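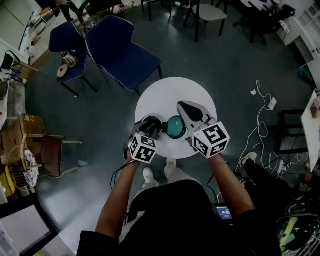 Hikwood released version 4 of its demonstration-tracking software on 27 May 2020, and the claim attached to it is a large one. The company says the new release can turn hand-recorded demonstrations into robot motions with no manual cleanup at all. A person does a job with a pair of hand-held grippers, the software works out where each gripper was at every moment, and a planner rewrites the path for a robot arm. The tracking still leans on printed markers, the black-and-white squares that cover the white cube on each gripper. That is a sensible choice, and an old one. Markers are easy for a camera to find and hard to confuse with anything else. They also stop being useful when a sleeve, a forearm or the object itself gets in the way, and a job like handling a pair of goggles on a small table, with two grippers working close together, gives them plenty of chances to disappear.

Hikwood says the update deals with this by guessing the position of a hidden marker from the last few good readings and then correcting the guess when the marker comes back. The release notes call it "gap recovery." They say it was tested on 1000 recordings and that 600 of them contained at least one gap. What they leave out is how long the gaps were. Filling in a blink is a different problem from filling in a full second during which the gripper turned over, and a single success rate covering both tells a buyer very little.

The company has not said how it decided that a recovered path was correct, either. If the check was that the path looked smooth, then a smooth wrong answer would pass. Salenbridge, which sells a competing package, made a similar claim in March and later added a note telling customers to review any recording with a gap in it by hand. Hikwood's notes carry no such warning.

The planner has changed too. It now throws out motions that the arm cannot reach before trying to smooth them, where the older version did it the other way round and sometimes wasted a long run on a path that was never going to work. This is the least advertised part of the update and probably the most useful. Mornwood, a small integrator that had early access, says processing for a typical recording dropped to around 15 seconds. It did not give a figure for the old version, and it did not say what a typical recording was.

Support for arms is still narrow. Two-armed setups work only if both arms are the same model, and the import tool for Echevarría controllers is marked as a preview. Users of those controllers have been waiting for a finished one for two releases now.

The update is free to current license holders. Hikwood says it will publish some of its test recordings later in the year – it said the same about the previous version, and those have yet to appear. Until they do, anyone planning to drop the manual review step should probably run the software against their own worst recordings first.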